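Ticket 546 – Left instrument loses needle angle during autonomous handover
Project: Virnolero (student team, suturing track)
Opened by: Viola Parisi
Assigned to: Ozan Avcı
Priority: High
Status: Closed
Opened: April 26, 2020

Description of the problem

When the left instrument takes the needle back from the right one, the needle often turns a little inside the jaws. The controller does not notice this. It continues with the stored angle, and the next bite goes in too flat or does not go in at all. For the course demo we must place 6 interrupted sutures in one pad without a human touching the console. At the moment we stop after the third or the fourth.

Steps to reproduce

Start the sequence from the beginning with the standard curved needle.
Let the planner do the first three stitches, with knots.
Watch the handover before stitch four.
Compare the needle angle in the log with the angle in the camera picture.

Expected: the difference stays small and the planner corrects it.
Result: the log says the needle did not move in the jaws. The camera says it did.

Software is the current branch, no local changes. Controller rate is 400 Hz on both arms.

Comment by Ozan Avcı

Thank you for the clear report. Before I look at the code, can you please check three things on the hardware side? First, the jaw closing force of the left instrument, because Gijs changed the limits for the grasping exercise and I am not sure that he put them back. Second, the cable tension on the wrist. Third, please save a picture at the moment before stitch four, with both instruments in view.

Comment by Viola Parisi

I checked. The closing force limit was indeed still the one from the grasping exercise. I put back the normal value and repeated the sequence. It became better, but it did not disappear. Cable tension is inside the range of the Ralerside manual, both sides.

The picture is from the second run with the normal force value. I paused the sequence before stitch four.
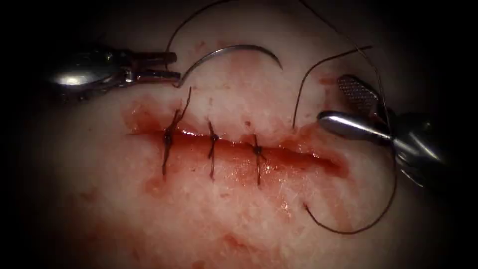
Run 2, paused before stitch four. Needle in the left jaws, right instrument open.

The log for this moment gives the tip 3 mm away from where I measure it in the picture. Please look also at the thread on the right side. It makes a large loop around the instrument, and I wonder if it can pull on something when the arm moves back.

Comment by Gijs Postma

Sorry for the force limit, this was my mistake. I wrote a separate configuration file for the grasping exercise, so it will not happen again.

About the thread: in my opinion it is a second problem and deserves its own ticket. The planner has no model of the thread at all. It only knows the two instruments, the needle and the entry points.

Comment by Ozan Avcı

I agree with Gijs, please keep the thread out of this ticket.

I found something in the needle tracker. It fits an arc to the visible part of the needle, and it throws away pixels that are too bright. On the polished parts of the instrument this is what we want. But the needle is also shiny, and when it stands up from the jaws a part of it is thrown away too. Then the fit has not enough points, and the tracker falls back to the stored angle without any warning. This explains why the log is so sure of itself.

I propose two changes:
a) the brightness filter works only inside the mask of the instrument, not on the needle
b) when the fit is rejected, the state machine must wait and try again, and write a warning

Comment by Floor Maes

Please do (b) first. A silent fallback is dangerous for the demo – if it stops with a message, we can at least explain to the jury what happened. Also, Mr. Kramer asked in the last meeting that every fallback is visible in the log.

Comment by Ozan Avcı

Both are done and pushed. For (b) the robot waits up to two seconds and takes new pictures. If there is still no good fit, it goes to the safe position and holds the needle.

Comment by Viola Parisi

Tested this afternoon on a new pad, with the light a little lower. I replayed 3,000 saved camera pictures through the new tracker first, and the warnings come where I would expect them. Then four full runs on the robot. Three of them reached the sixth stitch. One stopped at stitch five with the new warning, and the needle was really turned that time, so I count this as correct behavior.

Comment by Jozef Kramer

Good work. Before closing, please write the old and the new filter values in the team wiki, and add the ticket number to the commit message. For the report I also want to read why the force limit was not checked at start-up.

Comment by Gijs Postma

Wiki page is updated. I added a start-up check which compares the force limits with the standard file and refuses to start if they are different. The new ticket for the thread loop is open and assigned to me.

Status changed to Closed by Ozan Avcı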